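Notebook, 30th December
Bema kitchen, simulated, teleop from the wrist view

Control loop back at the old rate after the June change was reverted. Leader arm zeroed before the first run, gripper range checked open and closed. Scene is the sink corner: wood counter, marble section, scouring pad as the target object. Operator sees the wrist view only, no overhead.

Episodes are capped at 1,860 steps. The cap is generous, and the slow part is still the approach. With the fingers wide open there is a lot of travel before contact, and the operator tends to creep over the last stretch.
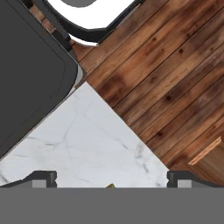 Changed the translation scale from 1:1 to 1:3 near the counter, on the foot switch. Creep is less of a problem with it on. Side effect: when the switch is released the leader and follower are offset, and the next large move starts with a jump. Added a ramp over 300 ms. Jump gone on replay, need to check it live.

Brerirberg logger dropped 16 episodes overnight, all with an empty gripper channel. Cause was the file being opened before the first gripper message came in. It now waits for one message on every channel. The dropped episodes are not worth repairing and will be recorded again.

Grasp notes. Low on the pad is fine as long as both fingers meet it at the same height. Closing command should be held, not pulsed. Pulsed closing shows up in the data as chatter and the policy copies it.
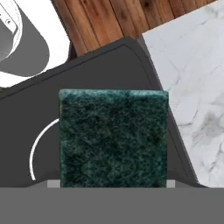 Contact stiffness for the pad is still the Niruvance default. Too hard for something fibrous, in my opinion, but changing it now would split the set. Leave until this batch is closed, then retune and start a new folder.

Labels: use "pad" everywhere. The older Kiều set has both "pad" and "sponge" for the same mesh and the language field needs a pass before merging.

To do:
- live check of the ramp
- rerun the dropped episodes
- write the foot switch state to its own channel
- trim idle steps at episode start, keep the ones at the end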